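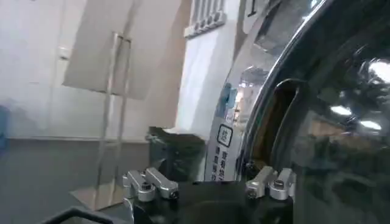
Subject: Re: second-arm budget, please check before I send it up
Date: 19 July 2023
From: Radka Nedeljković

Replying to the list so Kanmont sees it too.

> We have 1388 left in the equipment line after the June order.
> Can the washer door work at Zuststead go ahead on that, or do
> we need to wait for the next round? Also, do we still want the
> Celtier fingers, or was that dropped?

It can go ahead, with one change. I would take the spare gripper links out of the second-arm request and buy them now from the 1388. Door handles are hard on the links. The handle recess on a front loader is narrow and sits close to the rim, so the gripper has to come in at an angle, and if the approach is off it is the links that hit first. One spare set per arm is what I would plan for.

The Celtier fingers were not dropped. Chu wanted a longer pair to compare on the same door. The quote is good for 9 more days, so please don't let it sit. If we miss it we ask again and lose our place in their queue.

Other items, in the order I would pay for them:

Spare links, one set per arm
Celtier fingers, one pair
Screws and thread locker, 100 for the two together
Floor tape and a base plate for the second arm, 100

The wrist camera can wait. Glass doors throw the ceiling lights straight back at it, and a better camera will not fix that – a polarizing filter might, and we can borrow one from Kanmont before spending anything. I would like to see that tried before a new camera goes in any budget.

For the second arm itself, please put delivery and mounting on their own lines. Last time they were folded into the unit price and we could not tell what the arm had cost.

Chu, can you send me the link part numbers? The ones in the shared sheet are for the old housing.

Radka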